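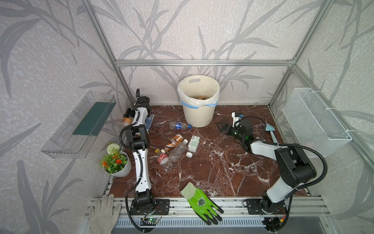

Open Day at the Moya Building: Gallery

On 22 February 2018 the Wurnness Institute of Technology opened its automation laboratories in the Moya Building to schools, local residents and partner firms. The day drew 2,698 visitors, the highest attendance since the event began. This page presents a small selection from the Forach demonstration, in which a pair of robot arms is given the task of clearing plastic bottles and other litter into a waste bin.

Forach is a joint project between the Institute and Orkutus, and is led by Hugo Quintana of the Department of Mechanical Engineering. Its subject is the sorting and tidying of everyday waste in places where objects lie at all angles and on top of one another.

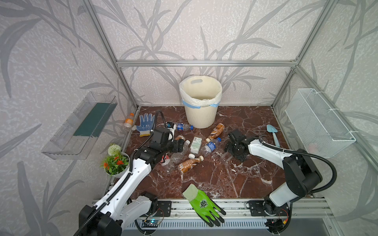 Bottles of different sizes and labels were used throughout the day, together with work gloves and a garden trowel. Both arms share one work surface and must keep clear of each other while reaching for the same group of objects. Crushed bottles remain among the harder items to pick up, as their shape differs from one to the next.

Demonstrations lasted almost 90 minutes, including questions, and places were limited to 80 people per session. The Institute regrets that some visitors could not be admitted in the afternoon - a larger room has been requested for the next open day. 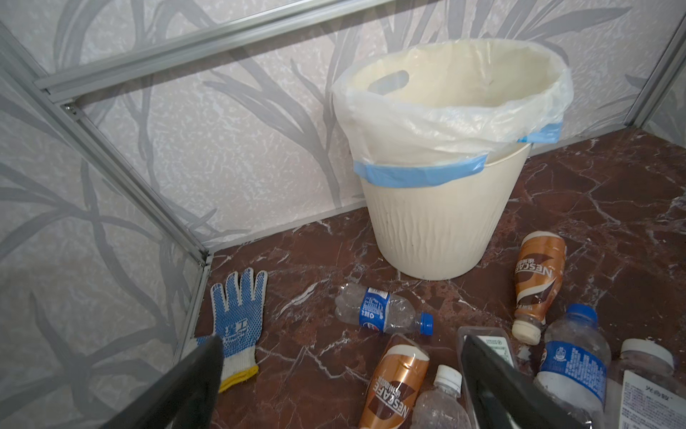
Gripping is only one part of the exercise. The bag must stay open and in position, and the gripper has to release each bottle over the bin without catching the liner. Members of the project team explained these points to school groups, and printed notes for teachers are available from the Moya Building reception.

A further 2 public demonstrations are planned for June. Schools wishing to attend should write to the Open Day Office, stating the number of pupils and any access requirements.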